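Rapport de projet, semestre 2
Règles de bonne pratique pour une tâche de manipulation en simulation
Iman Amrani, Nawal Hegazy — encadrement : Abdelghani Bensaid

2. Règles retenues

Notre première série d'essais, en novembre, n'était pas exploitable : chacune lançait ses épisodes avec ses propres réglages et les journaux ne mentionnaient pas la version de la scène. Nous avons donc rédigé une fiche d'une page, relue par Houda Bensaid, avant de reprendre la tâche du tiroir.

La fiche impose une position de départ fixe pour la main, une graine aléatoire notée dans le journal et une durée limitée à 600 pas par épisode. Un épisode interrompu à la main est conservé et marqué comme tel.
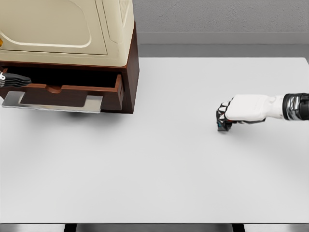

Le contact avec la table nous a pris le plus de temps. Nous avons fixé une hauteur minimale pour le bout des doigts pendant les déplacements latéraux — elle ne s'applique plus une fois la main devant le meuble. Tout contact non prévu compte comme un échec, même si le tiroir finit fermé.

Sur 107 épisodes enregistrés avec ces règles, 59 sont réussis. Le taux est plus bas que celui de la première série, où les contacts n'étaient pas relevés.

Reste la question des critères d'arrêt. Nawal propose un seuil sur la position du tiroir, Iman préfère y ajouter une condition sur la vitesse. Les deux variantes sont dans le dépôt Memeletti, avec les journaux complets.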